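Guest Rooms: Where We Are With the Beds

The annual room check at Nevville finished last week, and most of the findings have to do with beds and floors. Members who book the guest rooms over the winter will notice a few changes, so they are set out below along with the dates that matter.

The old quilts are gone from the upper floor. They were heavy, they took two cycles to dry, and three of them had split at the corners. Theda Voß ordered plain white duvets to replace them, all one size, so that any cover from the linen closet goes on any bed. The covers button at the foot end. Please leave them buttoned when you strip the bed and take them down to the laundry like that.
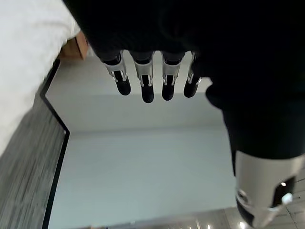 Floors took up more of the budget than anyone planned. The hallway and four of the rooms were measured in July, and the quote from Plikalwood came to $3,100 with the trim included. We paid $3,018 in the end, as they let us return two unopened packs. Not every part of the building was in the order. Where there is carpet, it stays for now, and the usual rule applies: vacuum before you leave and put the vacuum back on its hook with the cord wound up. Furniture felts for the hard floors are in the top drawer of the front desk.

Gorazd Kos went through the rooms with a tape measure and a notebook and wrote down which headboards had worked loose. He tightened the bolts on all of them. If yours knocks against the wall at night, tell the desk and do not wedge a towel behind it, which is how the plaster got marked in the first place. 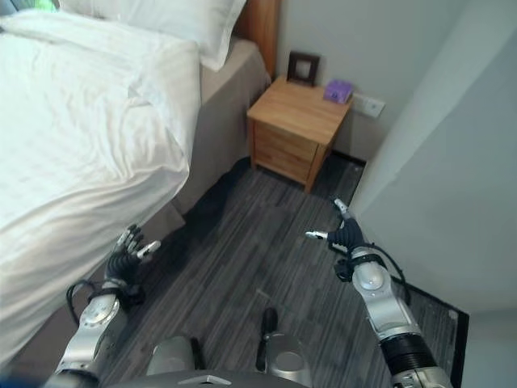 Nevville, Friday, December 26, 2025

The first room is made up and can be booked from the desk as usual. It has the white duvet, a light wood nightstand next to the head of the bed and a small picture frame on top of that. We would like the nightstands kept mostly clear. Over the years they had filled up with old magazines, single earplugs, phone chargers and a radio that picked up one station, and guests had no place to put a glass of water. Ottmar Oltmanns emptied all of them in one afternoon. Chargers are now in a box at the desk – please sign for them.

A word on making the beds, as the sheets have been coming back in all sorts of states. Bottom sheet first, pulled tight from the head end. Then the duvet, shaken out from the foot and left to hang over on the open side. It does not have to be ironed and it does not have to be perfectly flat. Pillows go at the head, plain covers only. The Garnia mattress pads stay on unless they are stained.

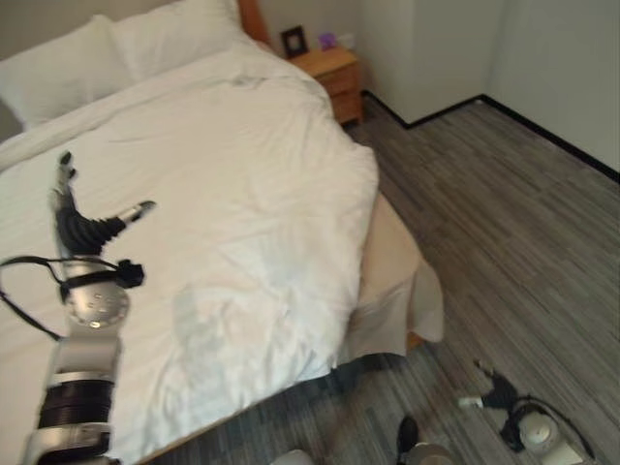
If you are making up a room on your own, start on the wall side and finish on the side you can walk along. It saves going back and forth. Spare pillows are on the second shelf of the linen closet, and the shelf above is for blankets, which should be folded with the label facing out so the sizes can be read.

Still to do: the closet door that sticks in the end room, and a new lamp for the landing. Joscha Wiegand has the list and will take additions until the middle of the month. Leave a note in his box or write it on the sheet by the laundry door – room name first, then the problem.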